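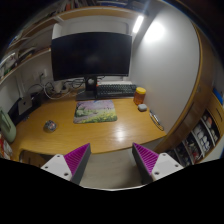 Home | Ask | Topics | Desks and small rooms | Sign in

How do I make a corner desk nicer to work at?

Si-eun Heo
I've finally got a proper desk of my own! It's light wood, in a corner with a wall on the left and a side panel on the right, and I love it to bits. One big monitor at the back, keyboard to the right of the stand, and a mouse mat with pink blossom trees and yellow flowers on it (my favourite thing in the whole room). The trouble is the small stuff. By Friday there's always a jar, keys and bits and bobs spread along both sides, and the keyboard nearly touches the panel so my mouse arm feels squashed. I've got up to 31 pounds to spend. What would you do first?

Kolar58
Oh, what a lovely mat, keep it! I'd shift the monitor and the keyboard left together, so you're still looking straight at the screen. Try a hand's width to begin with and work like that for a few days before you move anything else. It made such a difference to mine – I'd been sitting twisted for months and blaming the chair.

For the keys, put a shallow dish on the left near the wall and make it the only place they ever go. I use an old saucer. Jars can live behind the mat if there's room beside the stand, but do leave enough space to wipe round them, as crumbs collect there like you wouldn't believe (biscuits, in my case).

Please don't spend the whole 31 pounds on organisers straight away! Have a week with the saucer first.

fallahi_m
get a monitor arm. frees up loads of room

Dindow
Lamp! A corner gets gloomy in November and a small clip-on one on the left cheers it up no end. Point it at the wall so it doesn't shine off the desktop. Mine cost 12 pounds second-hand and I'm still delighted with it – check the clip opens wide enough for your desk edge before you buy.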